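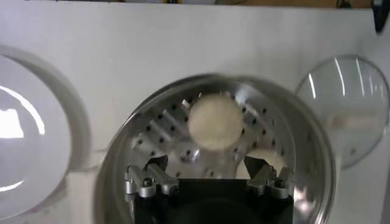

Stainless steel colanders: your questions

Lernness sells kitchen basics by post and from the shop in Condside. These are the questions we are asked most about our steel colanders. If yours isn't covered, ring the shop or use the contact form.

Which sizes do you stock?

There are two. The small one weighs 340 g and suits one or two people. The large one weighs 482 g and will take a full bag of potatoes or pasta for a family. Both are the same shape and have the same pattern of holes.

Are they solid steel or coated?

Solid stainless steel all the way through. There is no coating to peel, so you can use a metal spoon in them. You may get fine scratches on the inside over time. These don't affect how the colander drains.

Will rice fall through the holes?

Long grain rice stays in once it is cooked. Uncooked rice, quinoa and couscous will go through, and for those you want a sieve. The Pimon fine sieve fits inside the large colander if you only have room to hang up one thing.

Can I put it in the dishwasher?

Yes, top or bottom rack. Put it in upside down or it will hold water around the base. If you wash by hand, use a soft brush on the holes from the outside first, then the inside. Starch from pasta and potatoes sets hard if left overnight, so rinse it off before you sit down to eat.

Mine has gone cloudy. Is it damaged?

No. Cloudy or rainbow-coloured marks are usually hard water or starch. Wipe the inside with a cloth dipped in white vinegar, leave for a few minutes, rinse and dry with a tea towel. Don't use bleach or wire wool. Bleach can pit the steel, and small rust spots may follow.

Can I use it as a steamer?

Yes, if it sits on the rim of your pan without touching the water. The large one is 282 mm across the top, so measure your pan before you try. Cover with a lid or foil. The handles get hot and you will need oven gloves.

Can I prove or rest dough in it?

A colander isn't the best thing for this. Soft dough works its way into the holes and is a nuisance to clean out. If you want to use one for a round loaf, line it with a thick cotton cloth and rub plenty of flour into the cloth. For small balls of dough, such as rolls or flatbreads, a plain bowl or a floured tray is easier.

What about fresh cheese?

It works well for this. Line it with muslin, stand it over a deep bowl and put the whole lot in the fridge. Allow almost 8 hours for yoghurt cheese. Check the bowl halfway through and tip the whey out if it is getting near the bottom of the colander.

Do I need a bowl to go with it?

Only if you want to catch the liquid or wash fruit away from the sink. Any bowl that is wider than the base and deep enough to leave a gap underneath will do. Our white Luo mixing bowl is the one most customers buy with the large colander. It is sold separately.

Can it go in the oven or microwave?

Not the microwave. It is safe in a warm oven, but we don't recommend it on a hob or under the grill, as the thin steel may warp.

Do the two sizes nest?

Yes, the small one sits inside the large one. Dry them both before you stack them. If they stick, run warm water over the outer one and twist gently.

The base rocks on my worktop. What should I do?

Check first that nothing is stuck to the underside. If it still rocks, it has probably been knocked in the post. Send us a photograph with your order number and we will replace it.

How do I return one?

Unused colanders can come back within a month of delivery. Keep the cardboard ring if you can, as it protects the rim. We can't take back one that has been used unless it is faulty. Shop purchases can be returned by post or over the counter in Condside. Please bring the receipt.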